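Zovell Mikrofasertücher im gemischten Farbset

Weich, griffig und für den ganzen Haushalt zu gebrauchen 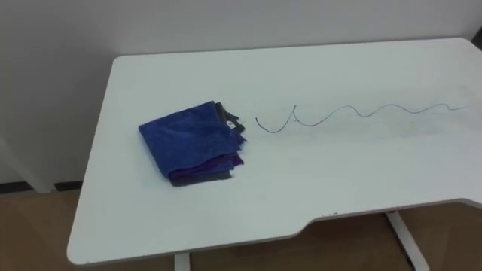
Zovell Tücher gefaltet: oben Königsblau, darunter Lila und Dunkelgrau

Wer einmal angefangen hat, mit guten Mikrofasertüchern zu putzen, der mag die alten Lappen aus der Schublade meist gar nicht mehr anfassen - uns ging es jedenfalls so! Unsere Zovell Tücher haben einen weichen, leicht flauschigen Griff und lassen sich angenehm ausdrücken, auch wenn man nach dem Fensterputzen noch schnell über Waschbecken und Armaturen gehen möchte.

Viele unserer Kundinnen und Kunden verteilen die Farben auf die Räume: Blau fürs Bad, Lila für die Küche und das Dunkelgraue für Fahrrad, Schuhe und alles, was sonst noch an Schmutz ins Haus kommt. Zusammengelegt passt der Stapel gut ins Regal oder unter die Spüle.

Pflege: bei 60 Grad waschen, bitte ohne Weichspüler und möglichst nicht zusammen mit Frottee (die Fusseln setzen sich sonst gern fest). Dunkle Farben die ersten Male getrennt waschen.

Artikelnummer: 1561
Marke: Zovell
Material: Mikrofaser
Preis pro Set: 17 Euro inkl. MwSt., zzgl. Versand

Dazu passt: Putzeimer Jarman, Artikelnummer 389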